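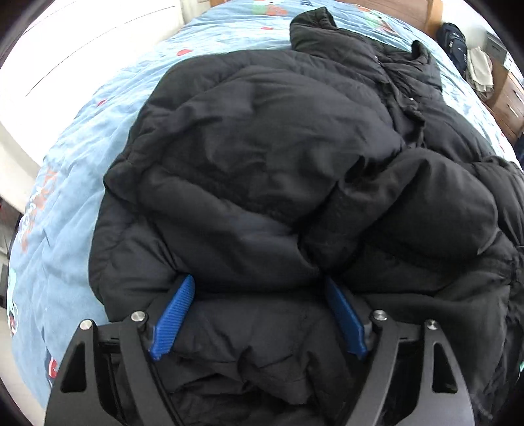
Gripper on the puffer jacket, bedroom station.

Open day at Ukberg, went Wednesday, notes inside

flatfile_14
Went to the Ukberg open day on Wednesday. They had the handheld gripper stations running in the back half of the building and let visitors watch from close up. The picture at the top is from the bedroom station. Black puffer jacket on the bed, fingers pinching the fabric just under a fold.

The person running the station was Innes Skinner. The talk was short. They record people doing chores with the handheld tool, and the recordings go into training a policy for an arm. The target for the jacket task is 4000 recordings and they had 457 as of that morning. One recording is one fold, start to finish.

They also had the Baloyi arm in the front room doing towels. I watched that for most of an hour. It's slow. Parking is bad, go early if they do this again.

moss_relay
Did they let you try the handheld?

flatfile_14
Yes, there was a line. I got two turns. It's heavier in the wrist than I expected and you close it with a squeeze handle. I got the sleeve over on the second turn but I had to grab it three times.

Perrin K
Thanks for posting this. Blue ridged pads, are those the soft ones? I run hard rubber on mine and it slides right off nylon.

flatfile_14
They give when you press them with a thumb. I'd call them soft. I didn't ask what the material was.

tallow
I was there too, in the afternoon. I came away less impressed. A puffer jacket is a bad choice for a demo. You squeeze it, the air moves, and you're holding a bit of shell with nothing behind it. The guy ahead of me dropped it every time. If you want to show people that the tool works, use jeans.

moss_relay
Isn't that why they use it though? Jeans are solved, or close to it.

tallow
Jeans are not solved. The Baloyi arm in the front room was doing hand towels and it left one of them in a ball while I stood there. Towels are easier than jeans.

flatfile_14
It did fine with the towels when I was watching, for what that's worth. One was crooked.

Perrin K
On the jacket, it depends where you grab. Across a seam between two baffles you have something to hold. In the middle of a baffle you get mostly filling. Looking at the picture I'd go for the collar or the front edge with the zipper before I went for the padded part.

tallow
Sure, but the people in line don't know that and nobody told them. So now there's a pile of bad grabs.

flatfile_14
Visitor turns weren't being saved. Skinner said so when I handed the tool back. The 457 are all from their own staff.

tallow
OK, I didn't hear that. Withdrawn. I still think it's the wrong garment.

dov_w
What was the camera like? In the picture the corners go dark and everything bends, so I'm guessing a very wide lens on the tool. I'm building one at home from the Werby plans and can't decide on the lens.

flatfile_14
It's wide, yes. I don't know the model. They had a monitor off to the side and you could see most of the bed plus the dresser behind it while the fingers were still in view at the bottom. If you go narrower I think you lose the sleeve once you're in close.

Perrin K
I went narrow on my first build and regretted it. You could see the pads and four inches of shirt. Go wide.

dov_w
Wide it is. Did they mention cost at all?

flatfile_14
A woman asked. The answer was 2210 dollars for the tool with camera, parts only. The printed plates are the cheap part. She asked if that included the mount for the Bumora arm and it doesn't.

tallow
That's a lot for something you squeeze by hand.

moss_relay
Compared to renting an arm for a month it's nothing.

tallow
I'm not renting an arm either.

moss_relay
Fair.

Perrin K
Did anyone ask about the patterned bedding? All that printing on the duvet seems like it would matter. I keep mine plain gray.

flatfile_14
I asked. Skinner said they change the bedding between batches on purpose, and the clutter at the head of the bed gets changed too. I didn't get a straight answer on how often.

Perrin K
Makes sense. I'll try a printed sheet this weekend and see if my numbers drop.

dov_w
Is there another open day coming?

flatfile_14
April, according to the sheet by the door. No day on it yet. You sign up on their site and they cap the morning group, so the afternoon is easier to get into.

tallow
I'll probably go again. Bringing jeans.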